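About us

Hello, and thanks for clicking through! I'm Hakim Wijaya and I look after Fleder, a small clinical research support practice in Pumudthorpe. We help hospital teams who have a good question and a big pile of patient records, and who would quite like the one to answer the other before everybody retires.

Most of our work is in cancer. Head and neck mainly, some bowel, and a growing amount of lung. A consultant comes to us with an idea (does this routine blood result tell us anything about how people get on after radiotherapy, say) and we help turn it into a study that an ethics panel will read and a journal might print. We write protocols, clean data, run the survival analyses, draw the curves and argue over commas in the discussion section. I do more of the comma arguing than I'd like to admit.

How we started

I trained as a medical statistician and spent years inside a hospital trust, where my desk was in a corridor next to the pathology fridge. People would stop on their way past with a printout and ask if I had five minutes. I never had five minutes, and it was never five minutes anyway, but those were the bits of the job I loved best. When the post ended one November I rang two of the doctors who used to stop by and asked if they'd pay me to keep doing it. Both said yes, and one of them still sends me printouts.

There are 7 of us now. Three statisticians, two data managers, a medical writer, and Oei, who came for a summer placement, rebuilt the way we handle follow-up dates and never left. We're all part-time apart from me, and we're in the office together on as few mornings as we can get away with.

What we're like to work with

Fairly blunt, I'm afraid, but friendly with it. If your cohort is too small we'll say so at the first meeting, before you've spent any money. If you've picked your cut-off value by trying every number until one looked exciting, we'll say that too (and we'll help you find a better way of doing it, there nearly always is one!). We ask for the analysis plan to be signed off before we open the outcome data. Some clients grumble about that, and then their reviewers ask for exactly that document.

Our biggest piece of work so far is Womach, a look back at some 1000 people treated for throat cancers, with follow-up pulled from old paper notes as well as the electronic system. The paper notes took us most of a winter. I can now read the handwriting of four retired registrars, a skill I haven't found another use for.

We also take on smaller jobs, and I'm very fond of them. A trainee with 400 sets of notes and a conference deadline is always welcome here. Bring biscuits.
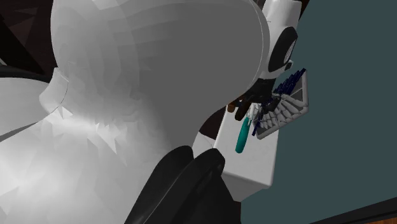

Services and fees

Your first call is free and lasts as long as it needs to. After that we quote for the whole project, so you won't get a surprise bill because a reviewer wanted one more table. One round of journal revisions is included in every quote. We don't do ghost-writing, and we don't put our names on papers unless we've earned it under the journal's own rules.

Patient data stays on your hospital's systems wherever that's possible, and we work on it there. When it isn't, we'll sort out the agreements with your information governance team before anything moves. That part is slow, so do start early.

Get in touch

Use the contact form and tell us the question you're asking, roughly how many patients you have and when you need it finished. I read everything myself, usually on a Sunday evening with the radio on, and you'll hear back from me early in the week.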